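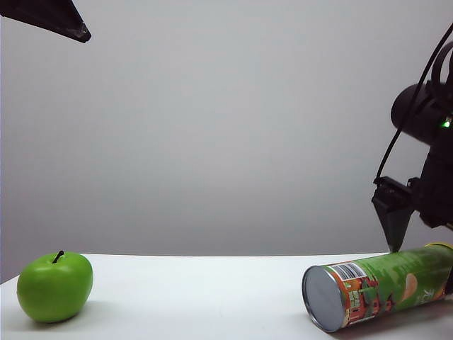
Robot Learning for Manipulation
Unit 6 handout: Learning from demonstrations when there is more than one object

Reading before class: chapter 4 of the course notes, through the section on behavior cloning. Bring your lab notebook.

1. The problem

In Unit 5 we trained a policy to pick up a single object. The policy took in a camera image and the arm's joint positions, and it put out the next small motion of the arm. With one object on the table, it did not have to choose anything. Any object it found was the right one.

Now we put two objects on the table and name one of them in the instruction. The policy has to read the instruction, find the matching object, and leave the other one alone. We call the named object the target and the other one the distractor.

2. What goes wrong

The data set for this unit is the Pillero set, recorded by Treasa Mac Suibhne and Jomar Dalisay. It has 193 demonstrations. In the first version, the target was on the right side of the table in most of them. A policy trained on that version learned to reach right. It scored well on test layouts that looked like the training data and failed when the objects were swapped.

This is a shortcut. The loss does not care why the policy predicts the correct motion. If side of the table predicts the motion as well as the instruction does, the policy can use either one, and side is easier to learn.

3. The swap test

Teodoro Pascual proposed a simple check, which we will use for the rest of the course.

Step 1. Pick a layout and an instruction. Run the policy and record which object the gripper touches first.
Step 2. Keep the layout and change the instruction to name the other object. Run again.
Step 3. Go back to the first instruction and swap the positions of the two objects. Run again.

A policy passes a layout only if all 3 runs reach the named object. First touch is what counts. A run that touches the target and then drops it still passes, and a run that brushes the distractor on the way fails. Grasp success is scored separately – do not mix the two numbers in your report.

4. Balancing the data

The fix tried in the second version was to record demonstrations in pairs. Each layout gets 2 demonstrations, one for each object, with the objects put back in the same place in between. Within a pair the starting image is nearly the same, so the motion can only be predicted from the instruction.

Position should still vary between pairs. So should the way each object is turned. A can lying on its side needs a different approach from a can standing up, and a round object gives the fingers less to hold.

5. Lab work

Train one policy on the first version and one on the paired version. Use the same network and the same number of training steps for both. Run the swap test on the 35 layouts in the Baluyot list. Report:

- swap test pass rate for each policy
- grasp success for each policy, counting only runs that touched the target first
- two failed runs described in your own words, with your best guess at the cause

If the arm stops partway through a run, write it down as a failure and move on. Do not rerun it.

Aatos Juntunen will be in the lab for help from 2:00 p.m. Reports go to Milagros Espiritu by the end of March.

Course office, Carnudthorpe Building | Contact the teaching staff | Back to top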